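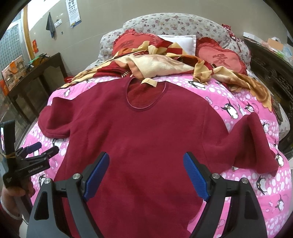
Ticket 574 - Nirkero food diary, blood sugar chart blank after lunch
Status: solved
Opened by: Evaristo Santoro

Evaristo: Loving the diary so far, but my chart stops at lunch every day. The readings are in the list, they just don't get drawn. Phone restarted, app reinstalled, same result.

Tullio Melis (support): Thanks for such a clear report! Could you tell me which units you use, and whether you log drinks as well as meals?

Evaristo: mmol/L. And yes, a small glass of beetroot juice with lunch, 6 days out of 7.

Tullio: Brilliant, that was the clue I needed. I added a juice to my test diary and my chart went blank too! Drinks saved without a portion size trip it up. Please open each one, set the portion and tap Save.

Evaristo: Did 5 of them and the afternoon line is back - fantastic! Doing the rest tonight.

Tullio: Wonderful news. Passed to Corrado Zuccaro for a proper fix in the December update.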